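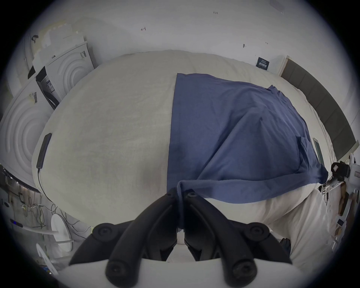 The linen mill at Skomitz closed its spinning hall in May, and the 17 people still on the looms now buy their yarn from Pomare, two valleys over. Flax was grown here until the river fields were drained. A few farms have gone back to it, with 103 acres sown this year.

The crop takes 12 weeks or so to flower, then it is pulled up by the root and left in the field for the dew to loosen the fiber. 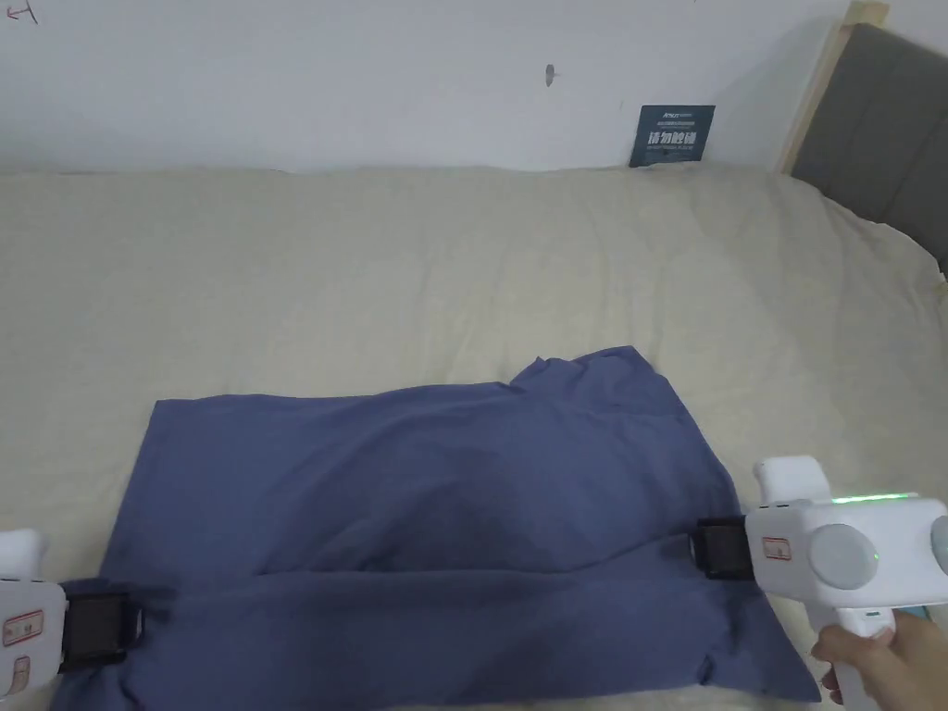 HOME & TEXTILES

Most of the cloth goes to Droler, a bedding firm that orders 2 widths and wants them undyed. Konell, the smaller buyer, takes the ends of the rolls for dish towels.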